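Beltier protocol

By the Hasville Robotics Reference editors
Last revised in May

The Beltier protocol is a procedure for collecting two-handed manipulation data without a robot present. An operator holds one instrumented gripper in each hand and carries out a household task directly, while cameras on the grippers record the motion of the fingers and the objects between them. The recordings are later converted into training trajectories for a robot policy. The method takes its name from the Beltier laboratory in Hasville, where it was first applied to kitchen tasks.

Earlier work at the laboratory relied on teleoperation, in which a person drives a pair of robot arms from a separate station. Teleoperated demonstrations were slow, and the arms could not easily be moved out of the laboratory. Hand-held grippers removed both limits. A session needs only the two devices, a recording unit and an ordinary counter, and the furnishings of the home are left in place.

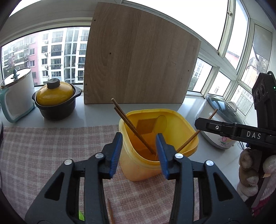
Thin, rigid objects such as chopsticks form a separate task group. They are hard to grasp from a flat surface, they roll when touched off center, and they often hide one another inside a container. The usual division of labor assigns one gripper to steady the container and the other to pick or insert a single stick. Operators may exchange the two roles between episodes but not within one.

The published kitchen set, known as Vodley, contains 3,588 episodes recorded in six homes. Of these, 245 were set aside for testing — all from one home that contributed nothing to training. Each episode begins with both grippers open and ends when they have been withdrawn from the object.

Processing has two stages. Gripper poses are first estimated from the video and inertial signals, and episodes with a break in tracking are discarded. The remaining trajectories are then checked against the reach of the target arms. The second stage, called the Hakim filter, rejects motions that a person can make easily but that would bring the two robot wrists into collision.

In the main reported experiment, a policy trained on the filtered set was compared with one trained on 200 teleoperated episodes of the same tasks. The filtered set gave the higher completion rate on container tasks. On single-stick insertion the two policies performed alike, and most failures were traced to errors in estimated depth near the rim.

Transparent containers remain outside the protocol, as do tasks requiring force measurement.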